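Pince à main Folosside – kit à monter soi-même

Référence 664 – livré en pièces détachées, sans électronique

Voilà une pince que nous avons mis du temps à proposer, et nous sommes vraiment contents de la voir enfin dans la boutique ! La Folosside se tient à la main, par une poignée, et reprend les gestes d'une pince de robot : on ferme les doigts, on saisit, on déplace, on repose. Elle a été dessinée par Teguh Lubis dans l'atelier partagé où il passe ses soirées, pour essayer des formes de doigts sans avoir à remettre un bras entier en route à chaque modification (ceux qui ont déjà recalibré un bras à onze heures du soir comprendront).

Le kit comprend le châssis perforé, les doigts, les blocs d'articulation, la poignée et un sachet de visserie assez généreux, parce qu'une vis qui roule sous l'établi, cela arrive à tout le monde. Les trous du châssis sont au même entraxe que ceux de la série Zasitz, et vous pourrez donc y fixer vos propres supports, une petite caméra ou un capteur, sans rien percer. Pour le montage, comptez une bonne soirée si vous avez l'habitude, deux si vous aimez prendre votre temps et relire la notice – nous faisons partie de la deuxième catégorie.

Avant d'aller plus loin, un mot sur ce qu'on peut prendre avec. Les objets rigides et bien carrés ne posent guère de souci, et c'est d'ailleurs pour cela qu'ils n'apprennent pas grand-chose. Nous conseillons de passer assez vite aux emballages souples, un sachet de fécule de maïs par exemple, avec son film brillant qui se plisse et son contenu qui se déplace à l'intérieur.
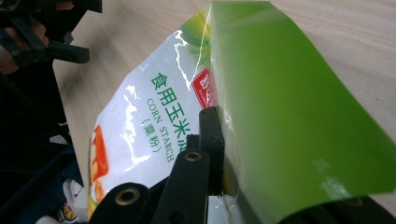 Avec ce genre de sachet, le réglage de l'articulation compte beaucoup plus que la force de la main. Serrez d'abord les vis des blocs à fond, puis revenez d'un quart de tour : les doigts doivent pivoter librement, mais sans jeu latéral. Si le film glisse, prenez le sachet plus bas, là où le contenu est tassé, et laissez le haut tranquille. Travaillez aussi sur une table un peu encombrée, avec d'autres objets tout près, vous verrez vite si vos doigts sont trop longs ou trop larges pour se faufiler.

Caractéristiques

Poids maximal conseillé en prise : 900 g
Vis fournies : M3, têtes cylindriques
Clé : 3 (non fournie)
Montage : droitier ou gaucher, au choix
Couleur : noir

La notice est en français, en version imprimée, et elle a été entièrement reprise en décembre à la suite de vos remarques. L'étape des articulations, que plusieurs d'entre vous trouvaient obscure (et ils avaient raison), occupe maintenant une double page avec des dessins bien plus grands.

Pièces de rechange et options

Les doigts se vendent aussi à la paire, tout comme les blocs d'articulation. Le lot Jerkico contient 10 patins adhésifs à coller sur la face intérieure des doigts, bien pratiques pour les films plastiques très lisses. Quant à la poignée longue Ivanov, elle se monte à la place de celle d'origine et soulage le poignet lors des longues séances – je l'ai adoptée pour ma part et je ne reviendrais pas en arrière.

Expédition

Le prochain lot part de l'atelier le 12 février. Si vous commandez pour un club ou un atelier partagé, écrivez-nous un petit mot avant de valider le panier, nous grouperons les colis et nous glisserons une notice par kit.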